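Re: [shearer-home] Tablecloths on the long tables, yes or no?

On the Shearer household list, in February, it was written:

> I vote for cloths on all the tables at the swap. Florholm have a
> fringed check at 16 pounds and it makes even an old trestle look
> decent. People pick things up and handle them more when there is
> a nice cloth underneath. We could do the whole hall for very
> little and keep them for next year. Any objections?

One objection, from me, and it's mostly to the second sentence from the end. "Very little" is 16 pounds times however many tables we put out, and last year that was 20. I make it 320 pounds before anyone has washed one.

I'm also not convinced that people handle things more because of what is underneath. They handle things because they want them. My stall at the Brirumis hall had bare boards and was cleared by lunchtime, and the one opposite had a lovely cloth and took most of its stock home again.

Then there's the matter of what you put on it. A white cloth with a black and grey plaid is smart enough with a plain teapot in the middle. Lay a clear jar on its side on it and the lines come straight through the glass, so you have to look twice to find the jar.

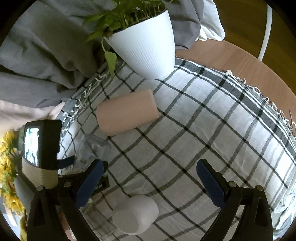 Pale things do a bit better, pink especially, but I wouldn't put white china on a mostly white cloth and expect it to be noticed from the door. If we must have a pattern, I'd sooner it was kept to the cake table.

As for the fringe, I have owned two fringed cloths and both came out of the wash at 40 looking like something the cat had been at. Ernico say theirs is good for 1,000 washes. I should like to meet whoever counted.

So my vote is no — or at least, not for the whole hall. Buy one, wash it a few times, put a tableful of mixed oddments on it and see whether you still like it. If it comes through that I'll stop grumbling and help iron the rest.

Does anyone still have the plain green ones from the old hall? They were dull, but you could see a jar on them.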